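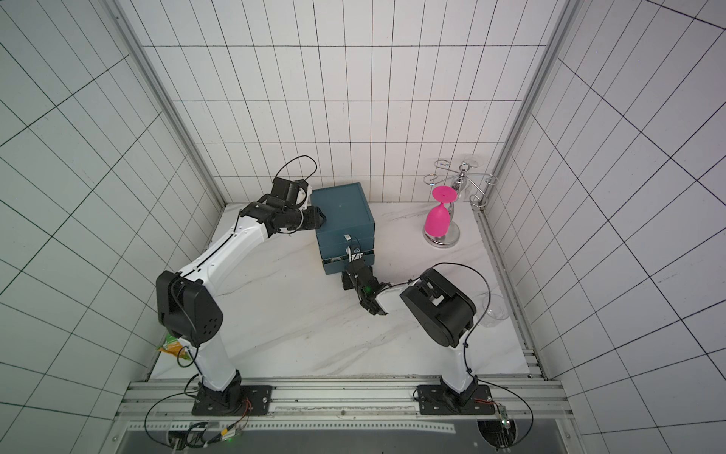

**Petit rangement : la boîte à tiroir et le porte-verres rejoignent le prêt d'objets**

Le service de prêt d'objets de la maison de quartier Nornen poursuit en 2020 l'élargissement de son catalogue. Après les appareils de cuisson et le linge de table, le conseil d'administration a retenu pour ce semestre le thème du petit rangement, demandé à plusieurs reprises par les adhérents lors de la consultation de juillet. Sur les 816 réponses reçues, 77 portaient expressément sur des contenants fermés et sur des supports pour la verrerie.

Deux références sont proposées pour commencer. La première est une boîte bleu-vert de forme presque carrée, munie d'un couvercle un peu plus clair et d'un tiroir à la base. Elle est inscrite au catalogue sous le nom de Plarby. La seconde, désignée sous le nom de Stina, est un porte-verres chromé à pied rond, dont les branches recourbées partent d'une tige centrale et reçoivent les verres suspendus la tête en bas. Un verre à vin rose vif est prêté avec le support, à titre d'échantillon, afin que chacun puisse vérifier l'écartement des branches avant d'y placer sa propre verrerie.

**Conditions de prêt**

La durée du prêt est fixée à trois semaines, renouvelable une fois si aucune réservation n'a été enregistrée. La boîte et le porte-verres peuvent être empruntés ensemble ou séparément. Une caution de 5 euros est demandée pour chaque objet; elle est restituée au retour, après vérification au comptoir.

Les emprunteurs sont invités à respecter les consignes suivantes :

- refermer entièrement le tiroir avant tout déplacement de la boîte;
- soulever la boîte par le corps, à deux mains, et non par le couvercle;
- retirer les verres du support avant de le transporter;
- nettoyer les surfaces avec un chiffon doux et de l'eau savonneuse, à l'exclusion de toute poudre abrasive;
- laisser en place l'étiquette blanche collée sur la façade.

**État des objets**

Les objets mis en circulation ne sont pas neufs. Ils proviennent pour l'essentiel du fonds Peltonen, cédé à l'association avec l'ensemble de son mobilier de rangement, soit 1 709 pièces dont l'inventaire se poursuit. Les marques d'usage sans incidence sur l'emploi - traces, petites rayures, salissures anciennes - sont relevées sur la fiche de prêt et ne peuvent être imputées à l'emprunteur.

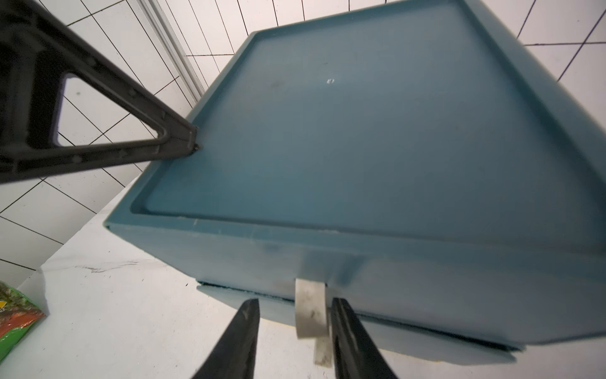
*La boîte Plarby : panneau à rebord, sangle claire et traces d'usage.*

Toute détérioration nouvelle doit en revanche être signalée lors du retour. Une sangle décousue, un couvercle qui ferme mal ou un tiroir qui accroche n'entraînent aucune retenue sur la caution lorsqu'ils sont déclarés; l'objet est alors retiré du catalogue le temps de la réparation.

**Réservations**

Les réservations sont ouvertes à compter du 16 janvier 2020, au comptoir du prêt ou au moyen du formulaire joint à la carte d'adhérent. Elles sont traitées dans l'ordre de leur arrivée. Les adhérents qui souhaitent proposer d'autres objets de rangement pour le catalogue peuvent déposer leur demande par écrit à l'accueil, en précisant l'usage envisagé et les dimensions souhaitées.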